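Kandura: a family diary, kept badly

README for the archive of entries, version 8

Kandura is a collection of short entries written by parents about their own children, put into one folder and tidied up just enough to be searched. It started as a group of friends sending each other a paragraph on a Sunday night. It is now 800 entries long, and the children in the early ones have begun asking for royalties.

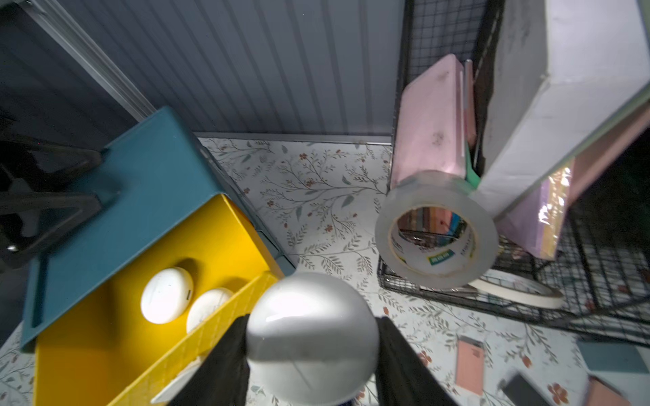
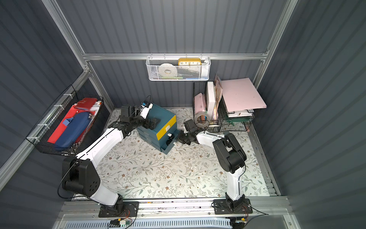

What's in the folder

entries.csv has one row per entry. The text column is the entry as it was sent, spelling included. If a parent wrote "trampolene" at eleven at night, it stays.

families.csv lists the 59 families who have contributed. Each has a code name, chosen by the family, so please don't write to me about the one called Gravy.

topics.txt is the list of topics. There are 61 of them. I asked for 20. Mahtab Tehrani did the first pass and believes firmly that "refusing shoes" and "refusing these shoes" are separate matters. Having read the entries, I've come round to her view.

Columns in entries.csv

id: a number. Gaps are entries that were withdrawn.
family: the code name, matching families.csv.
age: the child's age in years and months, as given by the parent. One family counts in weeks until the age of four and I have converted those by hand, with some resentment.
season: spring, summer, autumn or winter. We dropped exact dates after a birthday gave somebody away.
topic: up to three from topics.txt.
text: the entry.
mood: the parent's mood, in one word of their choosing. "Fine" is the most common and should be treated with caution.

How entries were collected

By email until October, then through a form built by Aldo Bassi. The form has a character limit. Entries got shorter at that point, so if you are planning to write something clever about parents losing interest over time, check the form first.

Negin Kiani read every entry before it went in and took out surnames, schools, street names and the name of one very recognisable dog. Place names in the text have been swapped for Pestlow (any town) and Sturgate (any seaside). This means that, according to the archive, all 59 families holiday in the same spot and none of them has ever bumped into another.

Known problems

Birthday parties are badly over-represented. So are teeth.

Hardly anyone writes in when everybody is well and the afternoon was ordinary, so don't use this to work out how often children are ill, fall off things or post toast into the video player.

Second children get far fewer entries than first children. Several parents have noticed this and sent in a guilty batch, usually all in winter.

Grandparents' entries are marked with a G at the end of the id. They are longer and the child is always better behaved in them.

The Nikzad entries (ids ending in N) came from an older family newsletter and were typed up from paper. Commas are a guess.

Using it

Read it, quote from it, print bits out for the fridge. Please don't try to work out who the families are, and don't use the entries to sell anything to anyone. If you publish something based on Kandura, send us a copy.

Removals

Any family can pull any entry, at any time, without saying why. So can any child over eight, a rule proposed by a child of eight and a half. Write to Muthoni Kimaro and it will be gone from the next version.

Changes in this version

Fixed the ages in the Gravy entries.
Merged "won't eat peas" into "peas".
Put back "won't eat peas" after complaints.

Last updated January 31, 2024, by Mitra Ghaffari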